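Cell Setup and Care, Week 5
Handout: Looking after the wrist camera and fingers on the phone-handling cell

Read before Wednesday's lab. Bring it with you, preferably without coffee on it.

Where we left off

Last week we covered the controller cabinet, the air supply and the art of finding the one emergency stop that somebody has left pressed in. The cell powers up, homes itself and waits. This week is about the gripper: centering the fingers, checking the wrist camera, and keeping both in that condition for longer than an afternoon.

The cell is the Cordier bench unit at the far end of the lab. Each of you also has its simulated twin on your workstation, and you will do the whole procedure there first. Gaëtan Marchal maintains the twin and has asked me to pass on that a virtual crash still counts as a crash. He keeps the logs.

1. Before you touch the fingers

Put the cell in manual mode. Lock out the air. Hang your tag on the lockout, with your name on it, in handwriting that another human being can read.

Open the maintenance log and look at the last entry. If it says "adjusted gripper" and nothing more, add a note asking what was adjusted and in which direction. Romain Guillot wrote eleven of these in his first term and now teaches the documentation module, so there is hope for everyone.

Wipe the finger faces with a dry lint-free cloth. No solvent. The pads are glued, and the glue has opinions about solvent.

2. Centering

The two fingers are driven together, but each is bolted to its own carriage, and the bolts sit in slots. Slots are convenient for the person who designed the gripper. For everyone after that, they mean the left and right fingers can end up at different distances from the tool center, and the first finger to arrive pushes the part sideways until the second one catches up.

With a foam block you would never notice. With a glossy phone back you get a scuff, and then a conversation with Colette Sabatier, who signs for the sample parts.

Work in the twin first. Load part 166, bring the gripper down at the slow setting, and close in small steps with the wrist view open. Stop at first contact on either side and look at the other side.

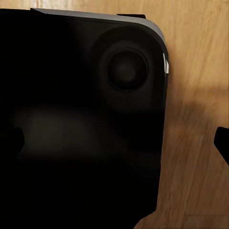 Wrist view in the twin: left finger on the device, right finger still short of it, wood showing in the gap.

A gap like this has two usual causes. Either the part is off center under the gripper, or the gripper is off center over the part. These look identical on the screen. To tell them apart, open the fingers, rotate the wrist half a turn and close again. If the same finger touches first, the trouble is in the gripper and you will be loosening bolts. If the other finger touches first, leave the bolts alone and correct the part position.

Students skip the half turn every year. They then adjust a perfectly good gripper to suit a badly placed phone, and the next group inherits it.

To adjust: loosen both bolts on the early finger, slide it outward, snug the bolts, repeat the check. Torque them only when both fingers arrive together in both wrist orientations. Record the final slot reading for each finger.

3. The wrist camera

Dark, shiny parts are where this camera earns its sympathy. A black finger over a black phone back gives the edge finder very little to work with, while the same finger against pale wood is easy. Reflections make it worse: a blurred patch of light on the back panel can outrank the real edge if the threshold is set too low.

Start from preset 133 and change one setting at a time. Draw the search windows so they include some tabletop, and keep them off the raised camera module, which has plenty of lovely round edges and will attract the software every time.

Clean the wrist lens weekly. Check its bracket by hand - if it moves, your calibration is decorative, and you should redo it before going any further.

4. Transfer to the real cell

Save your program under your own initials. Xiaoyan Song or I will check it before the air goes back on. Run the first five closures at slow speed with one of you on the enabling switch.

Expect the real fingers to disagree with the twin a little. The twin's pads don't wear. If the difference is more than the tolerance on your sheet, replace the pads before you start inventing offsets. Spares are in the drawer marked Zarnham, next to the hex keys, or where the hex keys would be.

To hand in

Slot readings before and after, the result of the half-turn check, your final camera settings, and a log entry that would make sense to a stranger. One sheet per pair, in the tray outside room 505.

Next week: cables, and why they always break on the inside of the bend.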